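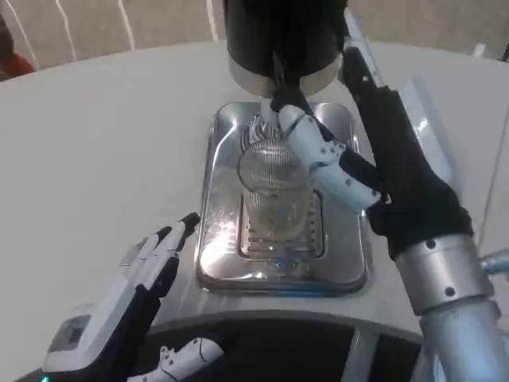
3. Station Layout and Vessel Placement

3.1 Counter and dispenser

The station used in this part of the work is a single-point beverage dispenser at a white countertop with a rounded edge. The dispenser head is a black cylinder with a polished silver band at its lower end. A short spout comes out of the underside of the head and ends above a rectangular stainless-steel drip tray. All pours reported here were made over this tray, and no second pour point was used.

The choice of a single spout follows from the question. Earlier surveys of self-service counters, including the Tunell survey on which our record sheet is based, grouped spills by drink type and left the position of the vessel unrecorded. A spill from a badly placed cup and a spill from an overfilled one were then entered on the same line. With one spout and one tray, the two causes can be kept apart: either the vessel was under the spout or it was not, and the fill level can be read separately.

Tray position was fixed for the length of the trial. The tray was lifted out for washing at the end of each block and put back against the same stop. Leveling was checked with a small bubble level laid across the rim, first the long way and then the short way. Two blocks were repeated after the level was found to be off at the start of the day.

3.2 Vessels

Vessels were limited to clear glass. Opaque cups were tried in the pilot and dropped, as the fill level could be read only from above and the view from above was often blocked by the head of the dispenser. Clear glass allows the level to be read from the side at any point in the pour. It has one drawback. Ribbed glass scatters light, and a shallow layer of a pale drink is hard to tell from the tray showing through the base. For ribbed glasses the reading was therefore taken by two people independently, and the mean was entered when they differed by one graduation or less. Larger differences were thrown out and the pour was repeated.

Nominal capacity was 250 mL for all vessels. Each one was weighed dry before its block, marked on the base with a wax pencil, and kept with the same drink until the block was finished. Chipped glasses were withdrawn and their earlier pours were retained.

3.3 Strainers

Drinks made with loose leaf or coarse grounds need a strainer, and a strainer changes the target. Without one, the stream enters an open mouth and the useful target is the full inner width of the rim. With a mesh strainer seated on the rim, the stream meets wire first. Part of it passes straight through and part spreads along the surface. If the mesh bulges upward, liquid arriving away from the middle tends to run toward the rim, where it may leave the vessel altogether.

The strained and unstrained conditions were therefore treated as two separate placement problems with different tolerances. In the strained condition the strainer was seated first and the vessel was then centered by sighting from the tip of the spout to the middle of the mesh. Figure 3 shows a cup with its strainer on the tray, with dark brown liquid visible through the glass below the mesh. The order of these steps was kept the same throughout, and seating the strainer after the vessel had been centered was recorded as a protocol error.

Figure 3. Clear glass cup with a fine metal mesh strainer, on the stainless-steel drip tray under the dispenser spout.
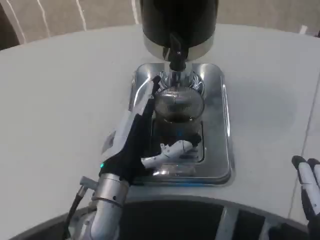
3.4 Drip tray residue

Residue on the tray was sorted into three classes. Class A is isolated droplets on the rim or the flat top. Class B is a connected film on any part of the flat top. Class C is standing liquid in the recessed area. The classes can overlap within one record, and in that case the highest was entered.

Class A residue is common on bright metal and is easy to overcount. A tray with a mirror-like surface returns the color of whatever stands over it, so a dark reflection of the dispenser head can pass for a film, and glare on a corner can hide droplets that are present. Raters were told to view the tray from two sides before entering a class. They were also told to disregard any mark that shifted when they moved their head. Agreement between raters improved after this instruction was added to the sheet — the pilot records, made before it, are excluded from the analysis.

The tray was wiped with a dry cloth between pours in the first half of each block and left as it was in the second half. The unwiped half is closer to ordinary counter use, where a tray is seldom dried between customers.

3.5 Records

A record consists of the vessel mark, the strainer condition, the offset of the vessel from the spout axis, the final fill level, and the residue class. The full set contains 2,762 records. Of the pours scheduled for the strained condition, 27 were lost to protocol errors, most of them from seating the strainer late. A subset of 800 records, drawn evenly from the wiped and unwiped halves, was read a second time by Leilani Pennington, who had taken no part in the first reading. The record sheet was last revised on 23 Feb 2026, and all records in the set use that version.

Offsets were measured with a printed card slid under the base of the vessel after the pour. Measuring before the pour would have been preferable, but the card lifts the vessel slightly and was found to shift it. Offsets below the smallest division on the card were entered as zero, and they are treated as zero in Section 4.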